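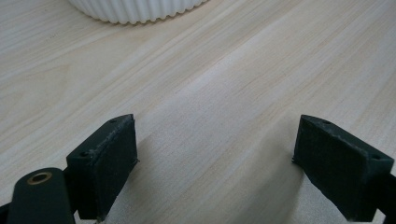

N° 50 – page 6

Visite chez Unnithan, à Hodby : apprendre un geste à un bras

Jeudi matin, la journée portes ouvertes du laboratoire Unnithan commençait par le parking, complet dès l'ouverture. Nous étions neuf à nous être inscrits au groupe en français. On nous a remis un badge, un plan de l'étage et une feuille à signer où l'on s'engage à rester derrière la bande jaune tant que les bras sont sous tension.

Le bâtiment est une ancienne imprimerie. Le rez-de-chaussée garde ses poteaux en fonte et un sol en pente légère, ce qui a obligé l'équipe à caler toutes les tables. L'atelier proprement dit se trouve au premier. Venkatesh Kartha, responsable de la collecte des démonstrations, a conduit la visite du début à la fin. Il parle vite, dessine beaucoup au tableau et répond volontiers aux questions, y compris à celles qui portent sur le prix des pièces.

Le laboratoire ne fabrique pas de robots. Il enregistre des gestes. Une personne accomplit une tâche de table, prendre un bol, le déplacer, le reposer, et ces enregistrements servent ensuite à entraîner la commande d'un bras. Deux méthodes cohabitent à Hodby. La première est la pince tenue à la main : l'opérateur porte l'outil, avec une caméra fixée dessus, et travaille à peu près comme il le ferait avec une grosse pince de cuisine. La seconde est la commande à distance, dans la salle voisine, où l'opérateur manœuvre deux leviers et où le bras suit.

Nous avons commencé par la pince. La photo en tête de page est prise depuis l'outil : les deux doigts sombres sont ouverts au-dessus du bois clair, et l'objet blanc cannelé est encore loin devant. Kartha insiste sur ce moment d'approche. Beaucoup de débutants foncent sur l'objet et ferment les doigts à la dernière seconde. L'enregistrement montre alors une prise, mais très peu du chemin qui y mène. Il demande donc de partir doigts écartés, à bonne distance, puis d'avancer à vitesse constante et de marquer un temps court avant de serrer.

Les surfaces cannelées posent leurs propres difficultés. Selon l'angle, un doigt peut porter sur une seule arête et la pièce pivote au levage. L'équipe fait reprendre le geste sous plusieurs orientations et conserve une partie des essais manqués, classés à part. Un visiteur a demandé à quoi servaient les ratés. Kartha a répondu qu'un bras à qui l'on ne montre que des réussites ne sait pas quoi faire quand la pièce glisse.

Chacun a pu essayer. L'outil est plus lourd qu'il n'en a l'air et fatigue le poignet au bout de quelques minutes. La gâchette a une course longue, avec un point dur vers le milieu auquel il faut s'habituer. Mon premier essai a été refusé par le logiciel : j'avais tourné le poignet trop vite et la position de la pince avait été perdue. Le deuxième est passé. Le troisième aussi, mais Kartha m'a fait remarquer que je regardais l'objet directement alors que la caméra, elle, ne le voyait plus. Il conseille aux nouveaux de s'entraîner une heure en surveillant l'écran de contrôle, puis de s'en passer.

Les consignes affichées au mur tiennent sur une feuille. Ne pas parler pendant la prise. Retirer montres et bagues. Revenir à la position de départ entre deux essais. Changer l'objet de place à chaque fois, sans chercher à le placer joliment.

La salle de commande à distance s'appelle Sandale, du nom du logiciel qu'on y utilise. Le geste y est plus lent. Il y a un petit retard entre la main et le bras, peu gênant pour déplacer un bol, beaucoup plus pour visser un couvercle. En revanche, c'est le bras lui-même qui exécute le mouvement, et l'on sait tout de suite si une position lui est impossible. Avec la pince à la main, un opérateur peut très bien passer le coude là où la machine ne passerait pas, et l'essai doit être écarté au tri.

Le tri occupe d'ailleurs une bonne part des journées. Pour la tâche du bol, le laboratoire a retenu 885 démonstrations, relues une par une par deux personnes. Quand elles ne sont pas d'accord, l'essai est mis de côté et revu le vendredi. J'aurais aimé assister à une de ces séances, qui n'étaient pas au programme.

Après la pause – café correct, biscuits vite épuisés – nous avons vu un bras rejouer la tâche tout seul. Six passages ont été lancés devant nous. Quatre ont abouti. Au troisième, les doigts se sont refermés à côté du bord et le bras a recommencé son approche de lui-même ; au cinquième, l'opératrice a tout arrêté, le bol étant trop près du bord de la table. Elle l'a replacé et a relancé sans commentaire.

La fin de la visite était consacrée à Rotley, l'atelier partenaire qui fournit les doigts et leurs garnitures. Les pièces s'usent et sont remplacées par paires, pour que les deux côtés gardent la même adhérence. La discussion sur les vis a duré plus longtemps que prévu et nous avons manqué la présentation de la chaîne de calibration. Le support de cette présentation doit être envoyé aux inscrits.

Renseignements pratiques : l'entrée se fait par la cour, côté quai. L'escalier est raide et le monte-charge n'est pas ouvert au public. Les groupes sont limités à neuf personnes et l'inscription se fait auprès de l'accueil d'Unnithan. Prévoir deux heures et demie, et des manches courtes pour ceux qui veulent essayer la pince.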